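Comparing two grippers in simulation: is a sink scene a fair test?

Posted by Gunnel Blomqvist, 29 November 2021

Hi all, hoping someone's been through this already. I'm trying to choose between two grippers for our arm, the Jorar (two stubby pads, quite boxy) and the Sallilell, which is slimmer but costs a good deal more. I haven't got either of them in my hands yet, so I'm doing the whole thing in simulation first, in a kitchen scene with a sink, a colander and some fruit. The job is simple enough on paper: get the fruit off the worktop and into the colander, then do it again with the other gripper.

I've done 30 runs with each. The Jorar dropped or missed the fruit in 13 of them and the Sallilell only in 4, so you'd think that was that. But I'm not sure I trust it! A lot of the misses come when the arm has to fold right over the sink and bring the wrist down near the worktop, and I've started wondering if I'm testing the gripper at all or just my own clumsy arm placement.

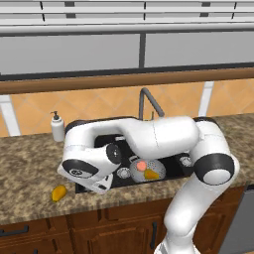 Arm bent across the sink, finger pads towards the worktop, mango still lying near the front edge.

I've left the friction on whatever the scene came with and the grip force at 80 per cent for both (no idea if that's sensible). The controller is the standard Lahtinen one. Would you move the base, change the fruit, or just buy the Sallilell and stop fretting? We have to order in December.

Leif Sundqvist

Move the base first. I had much the same trouble last winter and wasted ages blaming the pads. If the elbow has to swing out wide to get the wrist down, you've got hardly any room left to correct the angle, and a boxy gripper will suffer more than a slim one because it needs more space round it. Try the base a bit further left and run the same fruit positions again with both. Same positions, mind, don't let it shuffle them or you'll be comparing nothing with nothing.

I'd also keep a second view going, low down and close to the sink. The high one is fine for watching the arm but useless for telling what's going on in the colander. I set mine up like this:
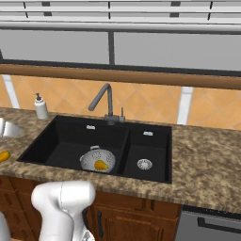

Tormod Tangen reckons the low view is worth having but that you shouldn't score from it alone, as a fruit sitting towards the front of the colander can look nicely placed when it was really let go far too early and rolled. He logs the height at which the fingers open and counts anything too high as a miss, even if the fruit ends up in the right spot. I've copied him on that and my scores got worse, but they made a lot more sense.

Oh, and 80 per cent means different things on different grippers. Put the force in newtons and set both the same, then have another go at the higher end.

Ivar Lunde

just get the Sallilell, we've got one and it's fine

Arvid Moen

I'd be careful with the friction setting. A smooth, rounded fruit is a hard thing for short pads if the friction is set low, and scenes like these often ship with one value for everything, worktop included. Do a few runs with it turned up and a few with it turned down. If the Jorar catches up when you raise it, your 13 misses are telling you about the setting and you'd want to borrow a real one before ordering. Ilico lent us a demo unit for a fortnight when we asked, so it may be worth an email to them.

Leif is right about the base as well. Change one thing at a time though, or you'll be back here in December asking which of them did it.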